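**Illgate House, Residents' Kitchen and Activity Room**
**Daily diary, kept by the Activities Office**
**Saturday, December**

The room was opened at the usual hour. The heating had been left on its low setting overnight and the radiator by the door required bleeding before it gave any warmth. The key was returned to the hook in the office and not to the drawer, as was agreed last month. The day's work was the artificial fruit, which is wanted for the table display and for the memory sessions, and which had not been properly gone through since the summer.
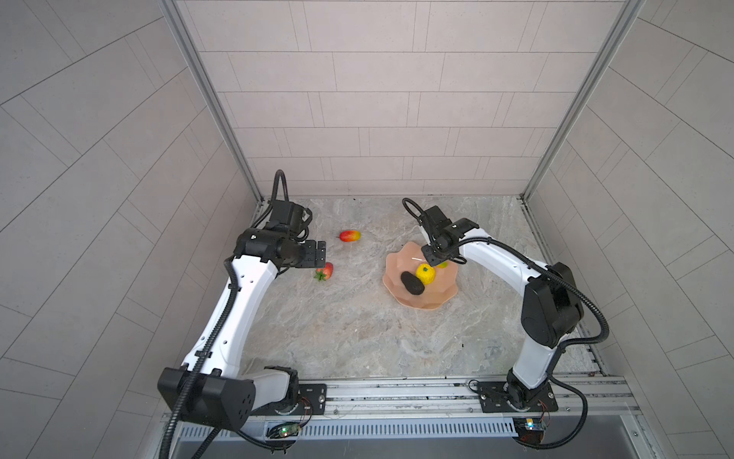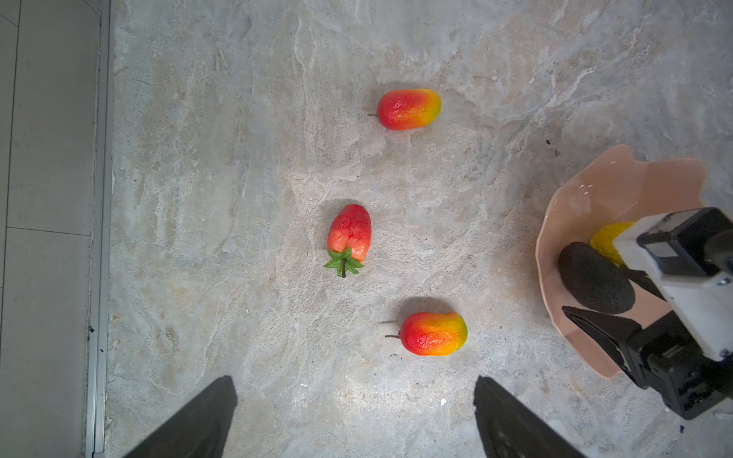

## The fruit

The artificial fruit was set out on the marble-patterned surface, with the pink bowl to hand. The intention was to settle which pieces should go into the bowl for the display and which should be kept back for handling by residents.

The two mangoes were judged the most successful pieces in the set. The colouring passes from red through orange to yellow, and each has a thin brown stem. Ms Agbeko, who led the morning, observed that they are so alike that it is hardly possible to tell them apart once they have been moved. It was proposed that one should go in the bowl and one should stay with the handling pieces. I have recorded my own preference for keeping them together, as residents are fond of matching games and a true pair is useful. The matter was left open until after lunch.

The strawberry gave rise to more discussion than was expected. It has a raised texture, and green leaves spread out in a star at the base. Ms Agbeko considers it the best piece for the touch sessions. Mrs Kjærgaard considers it too large beside the others to pass for a real strawberry and would have it left out of any display which visitors are likely to see. Both views are noted. The strawberry will be used for touch sessions in December and looked at again when the decorations come down.

## Purchases and correspondence

A reply was received from Pitow concerning the replacement pieces. They are unable to supply single fruits and will sell only by the mixed box, at 165 for the trade size. The office does not need a mixed box. I have written back asking whether a smaller quantity may be had, and have asked for pears in particular, the residents having mentioned pears on more than one occasion.

The El Fassi catalogue arrived in the same post. It offers bowls in several sizes but none in pink. It was agreed that no new bowl should be bought while the present one is serviceable. The catalogue has been placed on the shelf with the others. The shelf is now full and the older numbers should be disposed of.

The annual sum for the activity room stands at 3000 and must also cover paper, wool, paint and the piano tuner. I have reminded colleagues that requests are to be made in writing and left in the tray.

## Midday

Lunch was served late, at a quarter past one, on account of the delivery. Soup, cold meats and a baked custard. Several residents asked for more custard and were given it.

Mrs Kjærgaard used part of the lunch hour to copy out new labels for the storage boxes. The former labels were in pencil and had become difficult to read. The new ones are in black ink, with the contents on the first line and the name of the session on the second. She has asked that the lids should not be exchanged between boxes, and I support her in this. The lid belonging to the wool box has been on the jigsaw box since October.

## The afternoon session

The session began at half past two. Chairs were placed in a half circle with a wide gap at the left for wheelchairs. Ms Agbeko spoke for a short time about fruit in the markets and asked those present what they remembered buying as children. There was a good response. One lady gave a full account of stewing plums in a copper pan, and another disagreed with her firmly on the quantity of sugar. A gentleman who seldom speaks in company said that he had not tasted a mango until he was 34, on board a ship, and that he had eaten it with the skin on. This was very well received and he was asked to tell it a second time.

It was intended to follow the talk with a drawing exercise. Fifteen minutes were allowed, which was insufficient, and several drawings were taken away unfinished. In future the talk should be shortened or the drawing moved to another day. The coloured pencils need sharpening before they are used again, the orange and the dark red especially.

After the session it was decided that the mangoes should remain together with the handling pieces. Ms Agbeko gave way on this point with good grace.

## Matters carried forward

- Bleed the radiator again on opening and report it if it remains cold at the top.
- Await the answer from Pitow on pears.
- Return the correct lid to the wool box.
- Sharpen the pencils.
- Clear the older catalogues, keeping the last one from Jatel, which has the large-print playing cards.
- Ask the kitchen whether the custard can be repeated.

The room was swept, the windows were checked and the lights were put out at ten minutes to five. The key is on the hook.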